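4.2 Floor finish and perceived room size

The second set of trials dealt with floor finish. Earlier work on small dwellings has mostly varied ceiling height and window area, and has held the floor constant, usually as a plain gray plane. This leaves open the question of whether a visible grid on the floor changes how large a room is judged to be when its real dimensions stay fixed.

Participants were recruited through the Plorneck housing register. Of the 189 people who completed the wall color trials, 23 were excluded from the floor trials for missing more than one session. Each remaining participant judged the same room under 3 finishes: plain, plank and square tile. The order was randomized for each person. Judgments were given as floor length in feet, entered on a keypad, with no time limit. No feedback was given between trials.

Length estimates were divided by the true length and log transformed before analysis. We fitted a mixed model with finish as a fixed effect and participant as a random intercept. Viewing height was added as a covariate, as the Trikano layout places the viewer lower than the Okoro layout does. Residuals were inspected by finish and showed no marked departure from normality.

Tile produced longer estimates than plain flooring in both layouts. Plank fell between the two when the boards ran along the line of sight, and did not differ from plain when they ran across it. The effect of tile was smaller in the Trikano layout. Removing the 2 slowest responders did not change the pattern.

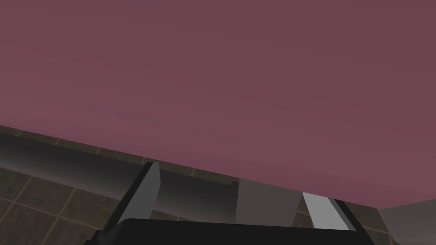 Figure 4. Tiled floor with a large flat surface in view.

Grout contrast was not varied in these trials and should be treated as a limit on the result. A tile floor gives a depth cue only to the extent that its joints can be told apart from the tiles themselves, and this depends on color as well as on joint width. Thin, lighter tan lines on dark olive-brown squares, as in Figure 4, remain readable as a grid even where the tiles are strongly skewed by perspective. Joints matched to the tile color may give a weaker cue, and we would expect estimates to move toward those for the plain floor.

A related limit is occlusion. Furniture hides part of the floor, and the amount hidden rises as the eye is lowered. The Trister scoring method corrects for covered floor area but takes no account of which part is covered. The near floor and the far floor are unlikely to carry equal weight in a length judgment, and a correction based on area alone may therefore understate the effect of finish in furnished rooms.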